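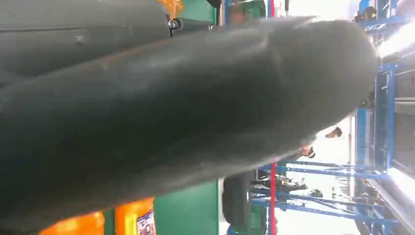
Skenunus is a small set of recordings from the open day that Eler held at its Rullen site in September, when its two-fingered claims about "ready for the packing floor" were put in front of anyone who cared to drive out. The set covers the wrist views only. Expect them to be awkward to look at: the room often lies on its side, blue steel racking and all, with a bright orange container down in a corner and something large and dark gray across the middle. If your pipeline assumes that up is up, fix that first.

What this is

66 clips in three sessions, taken while the public was in the hall. Total size is 391 MB after re-encoding. There are no joint states, no force readings and no depth. We asked for joint states. We were told they would follow, and they have not.

The clips are useful for checking whether a model can cope with clutter, glare and people's hands close to the work. They are not much use for judging how good the Eler system is, and we would ask you not to quote them that way, for or against.

What was shown

The advertised task was picking up labeled bottles and film-wrapped packs from a green table and putting them in a box. The leaflet called this "unassisted." People from the stand were at the table for most of every session. In some clips a person's hand is on an object the robot is supposed to be dealing with, and from the clip alone we often can't say whether they are handing it over, taking it away or tidying up. We labeled these "person involved" and left it at that.

The presenter gave a success rate from the stage. We did not write it into this file because no definition of success came with it. When asked whether a dropped bottle counted as a failure if it was then picked up again, the answer was that it depended on the customer.

How clips were chosen

Eler gave us the recordings after the event, already cut. We do not know what was left out. We removed 13 more ourselves: most had a visitor's face in full view, and a few were black from start to finish. The 66 are what remained.
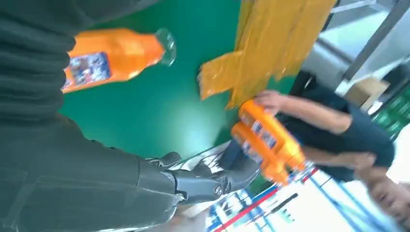

Labels were written by two of us working separately from the video, then compared. Where we disagreed about what had been grasped, the label is "unclear." There is a lot of "unclear." Bottle labels are often smeared by motion and we made no attempt to read them, so please don't treat this as a text recognition set.

Holst, the gripper supplier, has a short page about the same open day. Its account of the afternoon session does not match our notes – it has the demo running straight through, and we have two long pauses written down. We have kept our notes in the folder so that you can make up your own mind.

Files

clips/ the video files, numbered in the order we received them, which may not be the order they happened
labels.csv one row per clip, fields: clip, session, object, outcome, person_involved, remarks
notes.txt typed up from paper, spelling left alone
leaflet.txt the text of the handout

The outcome field takes held, dropped, not attempted or unclear. "Held" means only that the object was in the grasp at the end of the clip. It says nothing about whether it reached the box.

Known problems

Session boundaries are guesses for the first few clips. The clocks on the recordings run ahead of the hall clock by an amount that changes.

Bright areas behind the table are blown out in many clips. Don't tune exposure on this.

The same objects come back again and again. A random split will put near copies in both train and test, so split by session. With only three sessions that leaves you very little, and any number you get from it should be treated accordingly.

Faces that are partly in view have been blurred where we found them. If you find one we missed, open an issue with the clip number and we will pull the clip.

Use

Research and teaching. Eler has agreed to this in writing. Do not use the clips in sales material, including Eler's.

Not yet done

Joint states, see above. A second pass on "unclear." Asking again about the pauses.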